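# The House Rules

I have spent most of July walking through rooms that don't exist, and I've come out of it a much bigger fan of paperwork than I went in.

Let me back up. Drillunora is a small outfit that builds simulated homes for people who want to train and test household robots before the real machines get anywhere near real carpet. They don't make robots. They make the rooms, plus a long and slightly bossy document called the Drukemora rules, which says what a room has to have before anyone is allowed to quote a test score from it. I asked if I could read it. They said sure, and would I like to help check some rooms while I was at it? (I should have asked how many. The answer was 200.)

The rules started as a single page taped to a monitor, back when the whole library was one apartment and a hallway. Anqi Dong wrote that page after a bad afternoon with a customer called Drundier. Drundier had a mop robot that did beautifully in the simulated hallway and then, in a real one, kept trying to drive through the legs of a coat stand. The simulated coat stand had legs you could see and no legs you could bump into. The robot had learned, quite reasonably, that legs were a kind of decoration.

So rule one, which is still rule one: if you can see it, you can hit it. Every object in a room gets a solid shape that matches its visible shape to within a stated limit, and the limit is printed on the room's card. If somebody cheats and wraps a chair in an invisible box to save computing time, fine, but the card has to say so.

I love the cards. Each room has one, and it's written like the label on a can of soup. Floor area, ceiling height, light sources, what moves, what doesn't, what's been simplified, who checked it last. There's a line for "known oddities," and I'd read a whole book of those. One kitchen has a drawer that opens into the next drawer. One study has a lamp that casts its shadow a hand's width from where it should. Both are allowed to stay in the library, by the way! You can keep a weird room. You can't keep a weird room and stay quiet about it.

My own checking was done at a desk with a checklist and a very large mug. You drop in at a set of viewpoints, look, bump things, write it down, move on. After the first couple of dozen I stopped seeing "a bathroom" or "a den" and started seeing rule numbers. Rule four, edges of shadows. Rule seven, does the floor pattern line up where it ought to. Rule nine, anything hung on a wall must belong to that wall and not float in front of it. Fixtures come under rule eleven, and that's the one I got fussiest about, as a robot that's asked to wipe out a basin needs the hollow of the bowl to be a real hollow. A flat lid pretending to be a bowl fails, no matter how nice the stone looks. I'd sit there with a sink on one side of the screen and a big stretch of parquet on the other, going down the list. 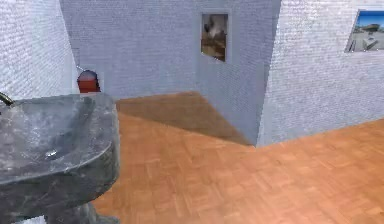 Thibault Guérin thinks rule eleven is too soft. He told me the bowl test should be run with a simulated sponge as well as a simulated ball, because a ball will roll happily to the low point of a shape that a sponge would snag on, and most of the machines people want to sell are going to be holding sponges. He also said that he has been asking for this in every revision and expects to go on asking.

I'm with him, mostly. The trouble is time. A ball test runs while you refill your mug. A soft sponge, squashing and dragging, takes ages, and the library has 3,400 rooms in it. Anqi's compromise in the new draft is that the sponge test applies to any room used for a published cleaning score, and everybody else can stick with the ball. It'll annoy both sides a little, and I suspect it'll pass.

The part of the document that surprised me most has nothing to do with geometry. It's the section on keeping rooms apart. A room used for practice can't be used for the exam, which sounds obvious until you learn how easily it goes wrong. People copy a room, change the wallpaper, swap the pictures, turn the rug, and call it new. The robot is not fooled. It has learned where the door is. Under the rules, a room with the same floor plan as a practice room counts as the same room, and it has to stay on the practice side for good. When the team first ran that check across their own library they found 190 rooms sitting on the wrong side of the line, and they moved every one of them and pulled the old scores. That can't have been a fun week.

Then there's the business of ugly rooms. Designers like a clear floor and good light. Robots get the same treatment in most demos, and then they meet my apartment, where there is a sock. Rule fifteen says a share of every test set must be cluttered, dim, or awkward to get around, and that the score for those rooms gets printed separately, right beside the overall number and in the same size type. I asked why the type size needed a rule. Anqi just laughed and sent me a brochure. The awkward-room score was in there, I promise, and I needed my reading glasses AND the kitchen light to find it.

What I'd change, if anyone asked me (they did, there's a comment form), is the language. Parts of the rules still read as if they were written by people who'd already agreed with each other. "Reasonable fidelity" shows up a lot. Reasonable to whom? A window washer and a vacuum care about totally different things. The revised version swaps most of those out for actual measurements, but a few have survived, and I flagged them with what I hope was a friendly tone.

A robotics group at Feng has been trying the rules on its own rooms and sent back 1,702 comments, many of them about door handles. I've seen the spreadsheet. Door handles deserve it. They turn, they spring back, they come in levers and knobs, and in the current text they get two sentences. The next draft gives them a page and a half, with a test for the spring.

I've got eleven rooms left on my list, and one of them is the kitchen with the drawer. I've been saving it.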